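Workshop Tips: Handling a Computer Motherboard at the Bench

Members using the Idimmont electronics bench are asked to observe the following practices when working around the processor socket.

Shut down the computer, unplug it, and put on the wrist strap before opening the case. Set the board on the anti-static mat with the memory slots facing away from you.

Hold the processor by its edges only. Do not touch the contacts inside the socket. Bent contacts are seldom repairable at the bench, and a board damaged in this way should be handed to the desk with a note attached.

Read the labels printed beside the expansion slots before fitting a card. Write down which slot each card came from.

Open the small latches at the ends of the memory slots fully before inserting a module, and press evenly on both ends.

Bench lamps may cause glare on metal parts. Turn the lamp aside when inspecting a socket.

Motherboard with its metal socket bracket and memory slots

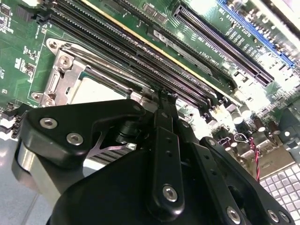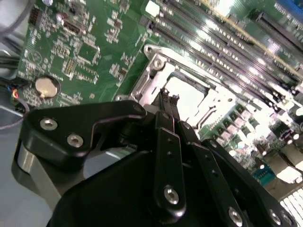 Mehrangiz Hassanpour

Place removed screws in a lidded tray, sorted by length. An uncovered socket should be fitted with its plastic cap before the board is stored. Boards left on the shelf for more than 29 days will be moved to the storeroom. Caps and spare trays may be requested at the desk.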